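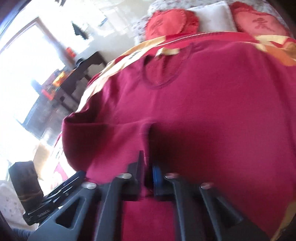 The burgundy knit, spread out on the bed.

2022-08-01

I have been meaning to write up the winter knitwear sort for a while. It took most of a weekend and I now own fewer jumpers than I did at uni, so I suppose it worked.

The trouble started with moths. I found a hole in the elbow of a grey cardigan in June, then two more in a scarf, and after that I pulled everything out of the wardrobe and went through it piece by piece at the window. Clothes moths don't like light or being disturbed. The adults do no damage. It's the larvae that eat the wool, and they go for the parts with skin oil or food on them first, so cuffs, collars and the front where you drip your soup.

Anything with a hole went into one pile, anything clean into another, and anything I hadn't worn in two winters into a third. The third pile was the biggest. A lot of it was jumpers I'd bought at op shops because they were cheap and a good colour, and then never wore because the sleeves were too short. I have long arms and I should know this by now.

Next came the freezer. You seal the wool in a plastic bag, press the air out and leave it in the freezer for a week or more. Ours is a small one under the fridge, so it had to be done in batches, and we ate a lot of frozen peas to make room. Prasert Yimyam from my old share house does his twice, with a day at room temperature in between, and I copied him. He has kept the same navy fisherman's jumper going since before I met him, so I take his word on wool.

Washing was the slow part. I used Ollex wool wash, which I get from the hardware shop because the supermarket stopped stocking it. Lukewarm water, laundry tub, ten minutes, no rubbing. Then I roll each one in a towel and stand on it. The good towels are no use for this, they're too fluffy. An old thin bath sheet is much better. Everything dries flat on a Kairys rack in the spare room, one jumper per layer, and in August in this house that takes three days with the door open and longer if it rains.

I weighed the yarn I had put aside for darning, mostly because I wanted to know if it was worth keeping. It came to 928 grams, nearly all of it in colours I don't wear. I kept the greys, the navy and one ball of dark red and gave the rest to the craft table at the library.

Darning I am still bad at. The grey elbow took me an evening and looks like a waffle. The scarf went better because the stitches were bigger and I did it in daylight. I use a wooden mushroom that came in a Masero sewing tin from a garage sale. The tin cost me 80 cents and had a full packet of needles in it, so I was happy with that.

For storage I had been using vacuum bags, and I've stopped. They flatten the wool and two of mine had let the air back in anyway. I bought five Trenda boxes with clip lids and put the clean, folded jumpers in those, heaviest at the bottom. Cedar balls went in as well. I'm told they don't do much once the smell fades, and that you can sand them to bring it back, which I haven't tried.

Folding instead of hanging is the one change I would tell anyone to make. I had two good jumpers with points in the shoulders from hangers, and steaming only got rid of one set.

The pile to give away filled three bags. I took them down to the op shop on the main street, after the freezer and a wash, and the woman at the counter said they were short of knits this winter. I came home with a pair of corduroys, which fit.

Still to do: the blankets, the felt slippers, and the rug in the hall. The rug won't go in the freezer. I've vacuumed both sides and put it over the back fence whenever the sun is out, and there's a sticky trap behind the bookcase that I check when I remember.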